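Product sheet – Tableware and table linen, family dining range

# Sprig Tablecloth and Everyday Table Service

The Sprig tablecloth is supplied by Tekell for household dining rooms, guest apartments and residential common rooms. It is offered alone or together with the Raju table service, a mixed group of plates, dishes and bowls selected by our tableware office for daily meals.
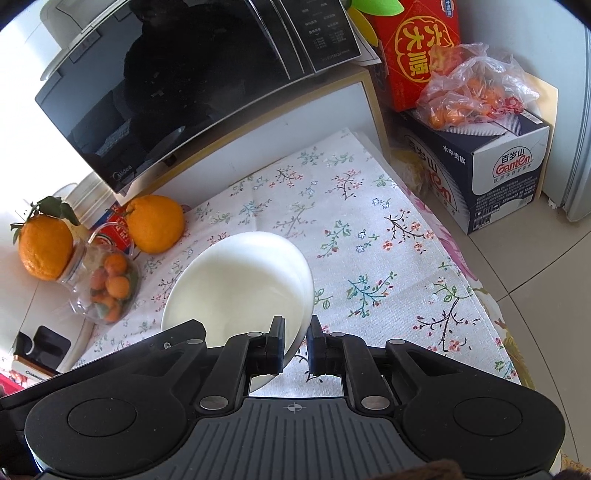
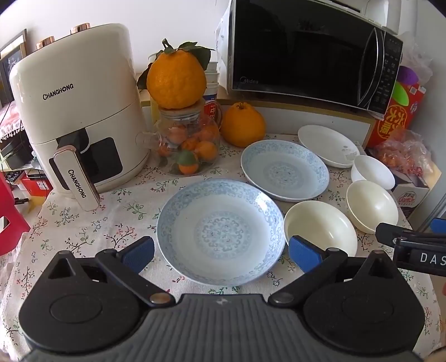
*Plates and citrus on a white floral tablecloth; the blue-and-white plates and the bowls are in the second picture.*

## The tablecloth

The cloth has a white ground printed with small flowers and greenery. The print is deliberately small in scale. A large central motif disappears once a table is laid, whereas a small repeated print remains visible between the plates and does not need to be centered. The cloth may therefore be turned end for end between washes, so that wear is shared across the whole surface.

It is made to hang over the edge of the table. Customers should measure the tabletop and add the desired overhang on each side before ordering. For a table that stands against a wall or beside a cabinet, the overhang on that side may be reduced, and our cutting room will hem the cloth to suit. Requests of this kind should be entered in the "special hem" box on the order form. Cloths cut to order cannot be returned unless they are faulty.

## The table service

The service is open stock. Each piece is sold singly, and no minimum number applies to household orders. The following patterns are available:

- **Plain white.** Plates with a glossy finish, suitable for stacking. The plates may be bought for an existing white service, although shades of white differ between makers and a sample should be requested first.
- **Blue and white.** A shallow porcelain plate with a light blue scrolling cloud pattern at the rim and a round medallion in the center.
- **Cream.** Bowls for rice, soup and side dishes, intended for use beside either of the plate patterns.
- **White dishes and small bowls.** Shallow dishes for fruit or shared food, and a small bowl for sauces and condiments.

Patterns may be mixed freely in one order. Many households lay the blue-and-white plates for guests and keep the plain white for daily use. Cream bowls work well with both, and we recommend that they be ordered first if a service is to be built up over several months.

## Setting a table that is also used for storage

In many homes the dining table shares a wall with small kitchen appliances, and fruit is kept out on the cloth. The following points apply to such tables.

1. Keep an air fryer or similar appliance on a heat-resistant mat. The cloth is not rated for direct contact with hot equipment.
2. Follow the appliance maker's instructions on clearance, and allow the drawer to open fully without touching plates or bowls.
3. Move stacked plates away from the table edge before the cloth is straightened.
4. Wipe citrus oil and juice from the cloth promptly. Oranges stored with their leaves attached should be checked for moisture before they are set down on it.
5. Closed containers and lidded jars are preferred for small fruit such as mandarins.

## Care

Shake the cloth outdoors or over a sink before washing. Machine wash warm with similar colors, remove it while slightly damp, and iron on the reverse. Chlorine bleach will weaken the printed colors and should not be used. Tea and soy sauce stains respond best to cold water applied the same day.

Porcelain pieces may be washed by hand or in the dishwasher. Plates should be lifted from a stack one at a time and not slid across each other – the unglazed foot of one plate can mark the surface of the next. A sheet of soft paper between patterned plates is sufficient for long storage.

## Ordering information

| Item | Reference | Sold as |
|---|---|---|
| Sprig tablecloth, standard hem | Zurach 97 | Single |
| Sprig tablecloth, cut to order | Zurach 97-C | Single |
| Raju table service, all patterns | Raju 1205 | Per piece |

Standard cloths and open stock pieces are dispatched from the Porport warehouse within 7 working days. Cloths cut to order are dispatched once the customer has confirmed the measurements in writing. The warehouse closes to collections during the last part of December, and orders for that month should be placed early.

Institutional buyers, including residences and training kitchens, may apply for contract terms on orders of 3,000 pieces or more. Such orders are packed by pattern, with a packing list in every carton. Breakages must be reported before the carton is discarded, and the packing list should be kept with the claim.

Questions about patterns and samples should be addressed to Elango Amin, Tableware. Questions about measurements, hems and contract orders should be addressed to Nithin Acharya, Table Linen. Please quote the reference shown in the table.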